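Facilities and Services Bulletin
10/04/2025

Shared Dressing Table: Conditions of Use

The Vonmont residence office reminds all members that the white dressing table is now available for general use. The table was transferred from the Altent building in June at the request of Sandrine Hoarau, Head of Interior Services, and replaces the wall shelf that was withdrawn from use at that time.

Members are asked to observe the following conditions.

The tabletop is to be cleared at the end of each use. Compacts, pencils, lipsticks and similar small articles left on the surface will be collected each evening and held at the front office for 18 days. Articles not claimed within that period will be discarded. The office does not accept responsibility for cosmetics or jewelry left unattended.

The small drawer in the raised back panel is reserved for cotton pads and tissues supplied by the residence. Personal belongings should not be stored in it.

The round mirror has a carved surround with raised rose ornaments, and the relief gathers powder quickly. It should be dusted with a dry, soft brush. Spray cleaners must not be applied to the surround. The glass may be wiped with a damp cloth. The artificial flowers at the corner of the mirror are to remain in place.

The table stands on curved legs and must not be dragged across the floor. Any request to move it should be addressed to Mathis Poulain, who will arrange for 2 members of staff to lift it. Power strips and cables on the floor near the table should be left where they are, and hair dryers may not be connected to them.

Reservations of up to 49 minutes may be made through the Soliman booking page. Members without a reservation may use the table when it is free.

The office thanks Eugénie Guillot and Odette Guillot for their assistance in preparing these conditions. Comments may be sent in writing to Verena Kälin at the front office.

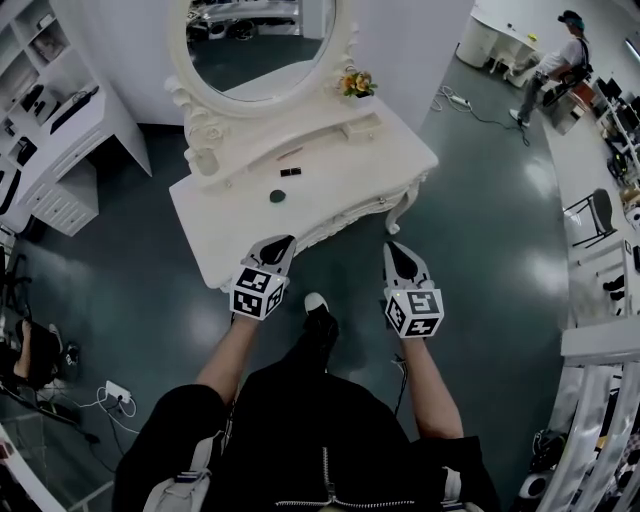

May a member reserve the dressing table more than once on the same day?

A second reservation is permitted if the table is still free one hour before the requested time. It should be made at the front office, as the booking page accepts a single entry per member each day.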